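Sorting and Relabeling the Shared Workspace at Flidton
2026-06-18
By Lucero Echeverri, Lacey Dawber and Orlando Carhuamaca
Last updated: June, after comments from Kadri Koppel

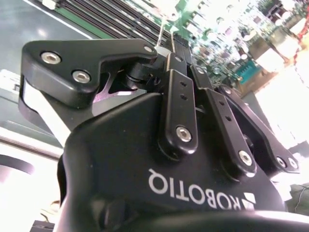

Our project was to sort the small parts and supplies in the shared workspace at Flidton and set up a storage system that people would keep using after we left. Four courses use the room, and it had not been sorted from one end to the other for as long as any of us had been students there. Most cleanups before ours stopped at table height, so we decided at the start to look at the whole room from the floor up. The workspace looks cluttered even when you are down low looking toward the ceiling, and a thin white wire going upward is easy to miss until you reach across it. We put "look up before you move anything" at the top of our work sheet for that reason.

1. What we were asked to do

Our supervisor, Kadri Koppel, gave us three questions. How much is in the room? How long does it take someone to find a common part? Can that time be cut without buying new furniture? The third question came with a small budget, which we could spend on bins, labels and tape.

We did not include the large equipment or anything with a course name on it. We also left out the chemical cabinet, which has its own rules and its own key.

2. How we did the count

The work took seven weeks. We divided the room into zones using masking tape on the floor. Each zone had one sheet, and each sheet had a column for the item, the quantity, the condition and where we found it. Lacey wrote, Orlando called out the items and Lucero checked the sheet against the pile before anything was moved again.

Fasteners were a problem from the first session. Hex socket bolts turned up in nearly every zone, in jars, in coffee tins and loose in the bottoms of drawers. Counting them one by one would have used up all our time. After the second zone we changed the rule so that a container of the same fastener counted as one item and was weighed. Loose fasteners went into a tray to be sorted by thread at the end of the day. We went back and redid the first two zones under the new rule.

With the new rule the final count was 2,233 items. The largest group was cables and adapters, followed by fasteners, hand tools, tape and adhesives, and scrap material that somebody had kept. The scrap was the hardest group to judge. An offcut looks like trash until you need one that size, and we argued over it more than over anything else. In the end we kept any piece longer than a hand and recycled the rest.

3. Timing test before the changes

We made a list of common parts and asked students from the four courses to find them, one at a time, starting from the door. We used a phone timer and stopped when the person had the part in their hand. If they gave up, we wrote down "not found" and did not record a time.

Screwdrivers were found quickly. Cable ties were often not found at all, although we had counted bags of them in three different zones. People who used the room often were faster, but they mostly went to a place they already knew and did not read any labels. Rigoberto Cuadros from the second-year course found almost everything, and when we asked him how, he said he had stopped trusting the labels and went by the color of the boxes. We used that later.

4. The new layout

We bought 80 clear bins from Skakitz, in two sizes that stack with each other. We had looked at the Meireles drawer units as well, and they are sturdier, but they would have taken the whole budget for one wall. The bins fit on the shelves that were already there.

Each group got a color. Fasteners are blue, cables are yellow, adhesives are green, hand tools are red and scrap is gray. The color is a strip of tape across the front of the bin, with the label stuck on top of it. We printed the labels on a roll of 1,000 and still have a lot of them left in the top drawer by the sink, along with a sheet explaining the label printer settings.

The most-used things went between knee and shoulder height. Heavy things went low. High shelves were kept for light things that are needed once or twice a term, such as packing foam and spare bin lids. We agreed that nothing loose would go up high, and that no one would hang or tie storage to a wire or cable. This seems like an obvious rule, but we had to write it down before everybody in our own group followed it.

For the inventory we used Zokau, which the department already had. It was slow to enter things at first. Orlando made a template with the groups filled in and that helped. Each shelf has a printed copy of its own list taped to the side, so that people do not have to log in to look something up.

5. Timing test after the changes

We repeated the test with the same list. We could not get all the same people, so the two tests are not a clean comparison and we do not want to make too much of the times.

Cable ties were found by everyone. Most other parts were found faster than in the first test, and the people who were new to the room improved the most. Two kinds of adapter took longer than before. They had been lying out on a bench in the first test, and putting them into a bin made them harder to spot. We moved that bin to eye level and did not have time to test it again.

Rigoberto was slightly slower the second time. He went to the old place first for several of the parts and then had to look for the tape color. He told us it would wear off in a week or so.

6. Problems

The tape on the floor came up when the floor was mopped. We had to lay it again and check the edges against our sketch, and one zone ended up a little wider than it had been. A few items near that edge may have been counted in the wrong zone, though not twice.

We underestimated how long it would take to ask people about things without a name on them. We left a box by the door with a note and a deadline, and some items were claimed after the deadline. Next time we would put the box out in the first week.

We also started sorting before the bins arrived. For several days the parts sat on paper on the floor, and we lost one sheet under a pile. Those items were counted again.

Some clutter is still there. We worked around anything in use, and we had no permission to move things fixed overhead. A later group could take that on with someone from the building office.

7. Who did what

Lacey Dawber kept the count sheets and wrote sections 2 and 6. Orlando Carhuamaca set up the inventory and ordered the bins. Lucero Echeverri ran both timing tests and wrote the rest of the report. All three of us sorted fasteners.

8. Notes for the next group

The blank count sheets are in the blue folder on the shelf by the door. The part list for the timing test is in the same folder, on the last page. Please add new items to Zokau before giving them a label, and put the bin number on the lid as well as the front, because the lids get swapped. The small bins run out first, so if there is money for only one size, order those.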